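Gamage Shared Workshop
Print this page | E-mail this page

Firketti Tabletop Arm Build: Set-Up Guide
Section 9. Preparing the Sorting Station 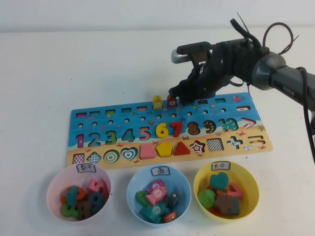 Figure 9-1. Sorting station with puzzle board, three labeled bowls and arm.

9.1 Purpose

This section covers the placement of the puzzle board and bowls, and the first slow run of the arm over them. Sections 7 and 8 (mounting and power) must be completed first. Members using the station at home should follow the same layout so that saved positions can be shared.

9.2 Placing the Board and Bowls

1. Clear the white table and wipe it with a dry cloth.

2. Lay the board lengthwise across the middle of the table, with the sea toward the wall and the sand toward the operator. A slight tilt is acceptable. Do not move the board after step 8.

3. Set the bowls in front of the board in this order, left to right: pink, light blue, yellow.

4. Check the label inside the far rim of each bowl. The pink bowl (数字) is for numbers, the light blue bowl (鱼) is for fish, and the yellow bowl (其它) is for everything else, including shapes and math signs.

5. Place the loose pieces in their bowls. They may overlap. Pieces that stay on the board, such as the yellow and red fish and the 6 and 7 in Figure 9-1, must be fully seated.

NOTE: Fish stand upright in the slots of the top row. Numbers and shapes lie in their own recesses.

9.3 Checking the Arm

6. Confirm that the camera module above the gripper is firmly attached to its mount.

7. Trace each cable by hand with the power off. Cables must be free to move with the wrist and must not hang between the gripper and the board.

CAUTION: Keep hands, sleeves and hair away from the arm whenever the power is on. One person must remain at the stop switch.

8. Turn on the power and load the Zemmont profile. Save the board position as Prurton 42.

9. Set the speed to 9 percent. Move the gripper to a point above the back edge of the board, next to a standing fish, and stop there. If it touches the fish, raise the saved height and repeat this step.

10. Run the path check to the end. The speed may then be raised, to a limit of 39 percent.

CAUTION: Do not reach for a dropped piece while the arm is moving. Press stop, wait for the status light, and then pick up the piece.

9.4 Shutting Down

11. Return the arm to its rest position before turning off the power. Return all loose pieces to their bowls.

Guide maintained by Horacio Zapata. Revised 2020-06-11.

Reader comments

tallbench: Step 8 gave me error 52 until I reloaded the profile. Could that go in the notes?

M.R.: Does the limit in step 10 also apply to the longer gripper fingers?

H. Zapata: Yes, same limit. Error 52 will be added to Section 12.

Contact the workshop | © Gamage Shared Workshop | Back to top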